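Why do curlers sweep the ice?

I've been curling at Clirkby since I was a kid, and whenever I tell people about it they ask me about the brooms. Are you cleaning the rink? Did somebody spill chips? Fair enough, it does look pretty odd the first time you see it! So let's talk about sweeping.

First you need to know about the ice. Curling ice isn't smooth like skating ice. Before a game, the ice maker walks up and down spraying tiny drops of water, and the drops freeze into little bumps. We call that pebble. If you rub it with your hand it feels a bit like orange peel (a very cold orange).

The stone is a big round lump of granite with a handle on top. Ours weigh 18 kilograms, so please don't try to pick one up. The bottom is hollowed out, so only a thin ring touches the ice, and that ring rides along on the tops of the bumps.

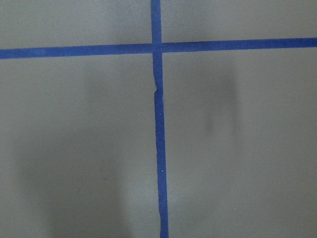
Leidy Ticona wrote in to ask whether the bumps wouldn't slow the stone down, the way a gravel path slows down a bike. I thought that was a terrific question. On flat ice a lot more of the stone would be touching, and it would drag and stop early. On pebble, it only touches the tips.

Now for the brooms. When you sweep hard, you're rubbing the ice, and rubbing makes heat. Try it with your hands right now – rub them together fast and count to ten. Warm, right? The broom warms up the top of the pebble just a tiny bit, so there's less rubbing between the stone and the ice. That means the stone keeps its speed for longer.
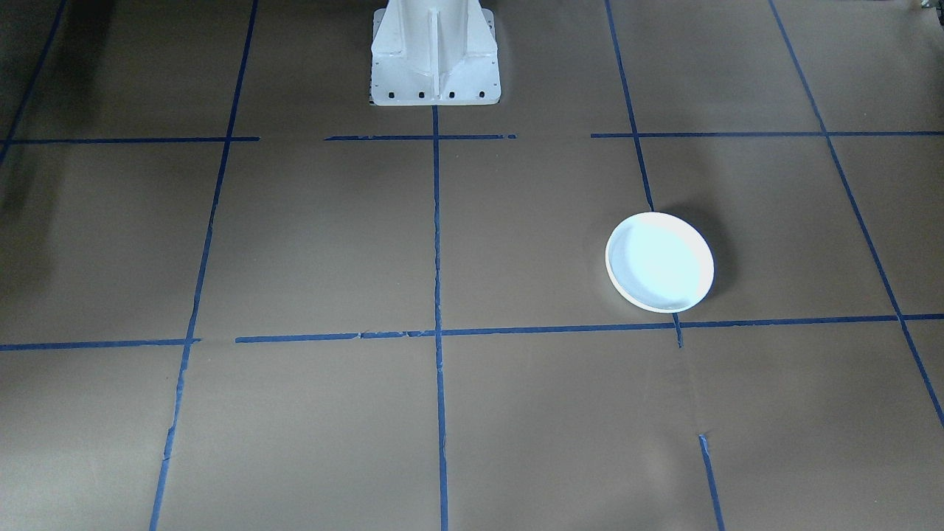
Blue tape on brown paper.

Sweeping does another job too. When you let go of a stone you give the handle a small turn, and the stone bends to one side as it slides. That bend is called curl, and it's where the sport gets its name. Good sweeping can keep a stone running straighter, so the sweepers have a bit of a say in where it ends up as well as how far it goes.
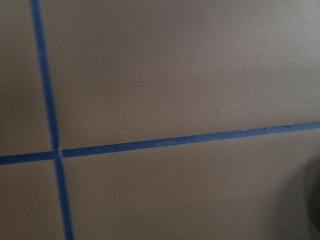
Can you sweep the other team's stones?

Only once they've gone past the middle of the rings at the far end, which we call the tee line. After that, one of your players may sweep an opponent's stone to try and help it slide out the back.

All this happens with lots of yelling. The skip is the captain, and she stands at the far end, where she can see which way the stone is bending. If she shouts "hurry" or "hard", you sweep like mad. If she shouts "whoa" or "off", you lift your broom and stay out of the way. My first skip was Marisol Montes and you could hear her from the parking lot.

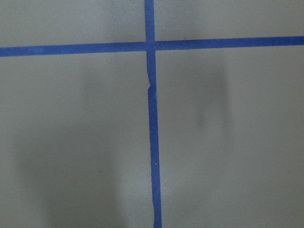 You get puffed quickly, too. A game with my old team at Brovwood went on so long that my arms felt like noodles, and I had to hold my hot chocolate with both hands. We lost by three.

If you'd like to have a go, plenty of clubs lend kids a broom and a slider for their shoe, and there are lighter stones for little ones. Wear stretchy pants and warm mitts, and clean your shoes before you step on, as one bit of grit can send a stone way off course. Our junior group starts up again in October, and the sweeping lesson comes first.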